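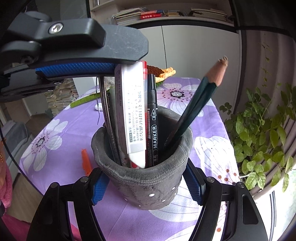 Desk pots: the March sort-out

The pens are on the list again. Every spring we ask members to go through whatever is standing in the pot on the desk, the kitchen windowsill or the hall table, and bring the spare things along for the stationery box. Last year the box went to the after-school club in Ustimville with 400 pens and pencils in it, and the club was still using them at Christmas. They would like the same again, with more red pens if possible, as the older children mark each other's spelling.

A pot fills up slowly and most people stop looking at what is in it. Pens go in, then a ruler, then a bit of wire, then something still in its packet that was bought for a job and never opened. By the time it is full you can't get one thing out without pulling up two others. It takes ten minutes to put right.

Tip the whole lot out on the table. If you have a good cloth on, put newspaper down first, as old biros leak and the ink does not wash out of cotton. Aiman Tarigan lost a tablecloth to a blue one last spring and asked me to mention it.

Try every pen on scrap paper. Give it a proper scribble, then leave it and try once more before you decide. Gel pens that have been stored nib up will often start again after a night on their side. Felt tips that have gone pale are finished and can go out.

Rulers are welcome, metal or plastic. A metal one that has taken on a slight bend is fine for drawing margins but no good for cutting against, so put a bit of tape on it and write "bent" so the club knows. Please take out wires, charging leads, hair grips and batteries. Batteries go in the tub by the door at the Politz Road hall, as before.

Anything in a sealed packet can stay in its packet. Leads and refills are useful if we can tell what they fit. If the writing on the label is in a language you don't read, bring it anyway — Hollis Doucet has offered to look things up at the sorting table.

Then wash the pot. A smooth mug or jar can go in the sink with everything else. Rough pots, the stone-looking sort with a lumpy finish, hold dust in every dip and want an old toothbrush and a drop of washing-up liquid. Let the inside dry fully before anything metal goes back in. I put a circle of felt in the bottom of mine, which stops the rattle and saves the nibs.

When you refill it, keep the tall things to the back and leave enough room to get two fingers in. My own pot now has eight things in it and I have not missed the rest.

The box will be in the hall porch for the whole of March, open from 2 in the afternoon. Loose pens in a bag, please, with an elastic band round each bundle of pencils. We have 120 paper bags left over from the seed swap if you need one, on the shelf under the noticeboard.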